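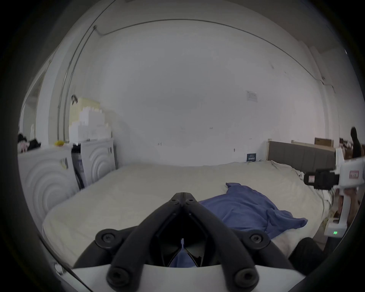 Hand-held grippers: fingers closing crooked on thin cloth?
Posted by Jummai Olaniyan, Saturday, July 21, 2018

I'm building a pair of hand-held two-finger grippers at home from the Lodow plans, so I can record myself folding laundry and later teach an arm to do it. Towels are fine! T-shirts drive me nuts. With one layer of cotton the left jaw lets go as soon as I pull, and I've already tightened every pivot bolt twice. Bigger motor, or am I missing something dumb?
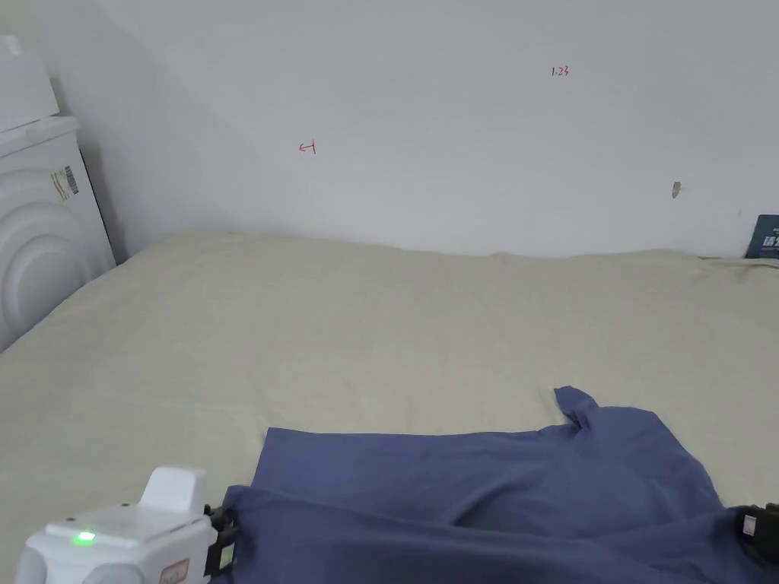
Both jaws on the blue T-shirt, green light on.

Gadisa Nigatu
Leave the motor alone. I had the same thing on my Lodow pair and it was the pivots being too TIGHT, so one finger lagged and the tips met off center. Back each bolt off a quarter turn, put a drop of threadlocker on it, then close the jaw on a strip of paper and tug. If it slides out one side, shim that finger. Took me 10 minutes (plus an evening hunting for the shims, ha). Also grab a bit farther in from the hem, where the cloth can bunch up some.

Rajitha Bepari
get a bigger motor

Ibsa Sisay
What Gadisa said, and try thin silicone on the tips. I cut mine out of an old baking mat and it's held up since September. Which firmware are you on?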